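**Grumgate Press acquires English rights to "The Salt Ledger"**

January 9, 2023 – Grumgate Press has acquired world English rights to *The Salt Ledger*, a novel by Afaf Haddadin first published in Arabic in 2000. The agreement was concluded with the Tanabe Literary Agency, acting on behalf of the author. Grumgate will publish the book in September as a hardcover and an e-book.

The novel follows two sisters who inherit their father's shipping office and the debts recorded in its books. The first edition, a printing of 1000 copies, sold out and was not reissued for nearly 20 years. 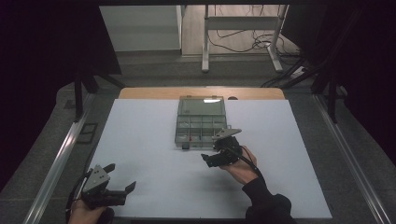 Fares Salameh, in a statement released with the announcement, said that he had read the novel as a student in a borrowed copy and had waited a long time to translate it. He added that the author had answered his questions on the dialect passages chapter by chapter.

The English edition will run to 300 pages and will include a new afterword by Ms. Haddadin. Priya Park acquired the title for Grumgate and will edit it. Audio rights have been licensed separately to Primine – a recording date has not been set.
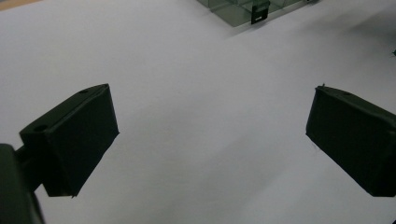
Italian rights were sold last fall to Giltonico, and offers for the German and Dutch editions are under review. Film and television rights remain with the author.

Advance reading copies will be sent to booksellers and reviewers in the summer. Requests for copies and for interviews with the author or translator should be addressed to Cadi Gittins, Publicity, Grumgate Press.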